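Jemham Reuse Group
Minutes of the monthly meeting, 8 June 2019

Chair: Nuria Tilahun
Apologies: two, both by email
Minutes of last meeting: agreed, one correction (Cinditz delivery was desktops only, no monitors)

1. Matters arising
Shelf brackets still not bought. Nuria to chase. Key to the back store has been found, was in the tea tin. Spare copy to be cut before anybody borrows it again.

2. Desktop strip-down
Main item tonight. Talked through the order of work with an open tower on the bench. Case on its side, side panel off, then a good look before anything gets pulled.

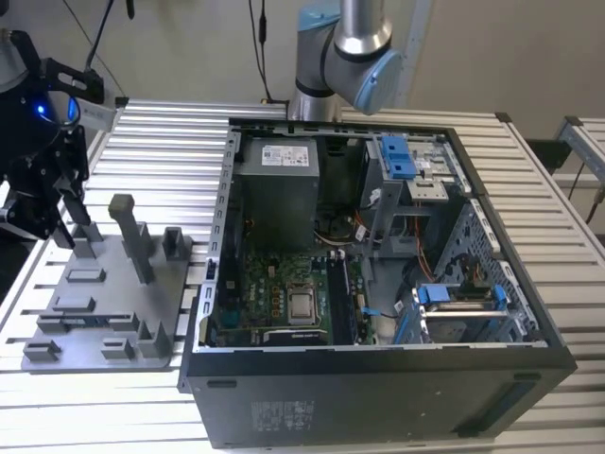
Reading time: 5 minutes

Agreed the order for all towers from the Cinditz lot:
– asset number in the book first, before the lid comes off
– memory out and into antistatic bags, not loose in the tray like last time
– drives out and straight to the wipe shelf
– processor stays in the socket until the board has been graded
– power supply last

Question from the floor about the blue plastic parts round the drive bays. Keep them. They go with the case, and a case without its rails or latches is a pain to sell on. Small box marked RAILS now on the bottom shelf.

Thermal paste – wipes are running low, order more. Do not use the kitchen roll, it leaves bits.

3. Cables
Long discussion, longer than it needed to be. Two views. One, cut the ties and clear everything out of the way before starting on the memory. Two, leave the bundles where they are and work round them, saves time if the machine is going back together anyway. Show of hands went for leaving them on anything graded A or B. Scrap cases can be cleared however people like.

Labels on power leads to stay on. Erix want to see them when they take units for resale and have sent stuff back for less. 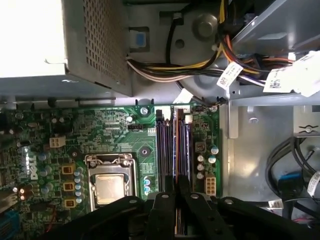
Reminder that memory clips get opened fully at both ends before the stick moves. We had three snapped clips in the last batch and that is three boards down to parts grade. If it's stiff, stop and ask. Do not lever it with a screwdriver.

Also pls put screws in the dishes. Found in the sweeper again.

4. Stock and money
Book total stands at 3458 items since we started numbering. Grecu have offered $500 for the mixed boards, collection included. Nuria thinks it is low. Agreed to ask for a second price and decide at next meeting. Offer is good for 30 days so no rush but dont forget.

Erix invoice paid. Rent paid to December.

5. Bench and room
Slatted bench top is staying. Small screws do go down the gaps, so a sheet goes underneath at the start of each session and gets emptied at the end. Lighting over the far end still poor, one tube flickering. Landlord told twice.

Nuria went back over which parts stay put until a board is graded, for those who came in late.

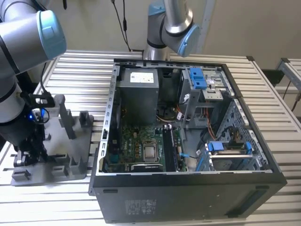

Item 5: open tower on its side, processor still in its socket.

Grading sheet to be reprinted bigger, half the room can't read teh current one. Add a line for missing covers.

6. Any other business
Side panels are getting mixed up. Chalk the asset number on the inside as it comes off. Chalk is in the drawer with the bags.
Cinditz have another load if we want it. Yes in principle, but not until the current pile is below the window sill.
Coffee fund empty.

Actions
Nuria – shelf brackets, second price for boards, landlord again re tube
Stores – wipes, antistatic bags, key copy
Whoever is first in next time – sheet under the bench, reprint grading sheet

Meeting closed, room locked up.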